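Trestemdale Mats – about us

Home Shop Made to order Care About Contact

We make printed fabric mats for tables. Big ones mostly. Play mats, work mats, mats for sorting things on. Started with 2 designs and a borrowed heat press, now there's a whole wall of rolls and we still argue about yellow.

The one most people come here for is the color grid – black lines, red, blue, yellow, white. We call it the Ninen.

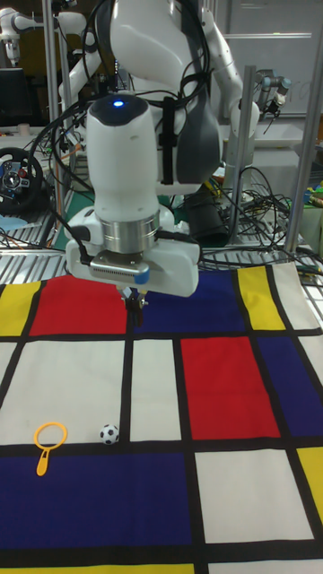
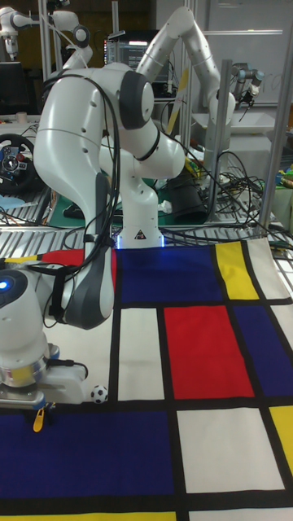 The Ninen began as a curtain print, believe it or not. Nice curtain, nobody bought it. Then a nursery teacher asked for a meter of the offcut for her craft table and came back for more in April, and that was that. Blocks next to each other are mostly different colors, though white can sit by white, that's the rule we draw by. The lines are thick on purpose. Thin ones looked mean once the cloth was down on a table.

What we do

Cut, print, hem, roll, post. All in the one building. Stock sizes go out quick, odd sizes take 10 working days, sometimes less if the hemming table is quiet. Send us your table measurments, not the mat size you think you need. We do the sums. If your table has a lip or a rail tell us that too.

Patterns right now:

Ninen – the color grid
Fourie – gray waves on cream, very calm, good under board games
Datance – dots, small or large
Plain – you pick the color

There was a stripe. It's gone. Please stop asking about the stripe (ok, maybe next year).

Who buys them

Schools, workshops, libraries, people with a nice dining table and small kids. A model railway club that has had 7 off us so far. Clubs and classrooms get a better price on three or more, just write and say where you are. We dont need a form filled in.

Looking after your mat

Cool wash, line dry. Iron on the back only. Corners will curl a bit if it's been rolled up tight – leave it flat overnight with a couple of books on the ends. Roll it print side out when you put it away and you'll get less of that. Don't fold it. A fold in the white blocks shows for ages and the iron only gets most of it.

Felt tip comes out if you're fast. Candle wax, scrape it cold, then brown paper and a warm iron from behind. Beet juice, sorry.

Where we are

Unit 694, round the back, blue door. Parking is out front but the bell is on the back door so walk round. Open from 9 in the morning, shut by 4, later in the run up to the holidays. Come and feel the cloth before you order if you're near enough, there's a box of seconds by the till and the prices are on the tags. Seconds are mostly crooked hems. Wear fine.

Swatches are free, we post them twice a week. Ask for up to four. Please put the pattern name in the subject line or it gets lost with the invoices.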